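Ticket 72 - Toast task, lever press
Project: Nidix
Status: open
Opened: Jan 1, 2020

Left hand stops short of the toaster lever on 3 of 20 runs. Bread loading is fine. Force limit raised, no change.
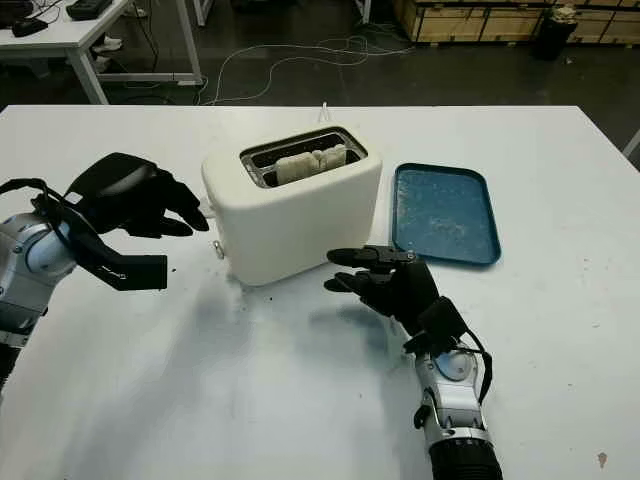 Fig. 1. Both slices in the slot, left hand open beside the toaster.

Suspect the lever height in the task file - it was measured on the old toaster. Remeasure and rerun 20. Until this closes, breakfast stays on the "not yet" list for household chores. Wiping crumbs is tracked in ticket 48.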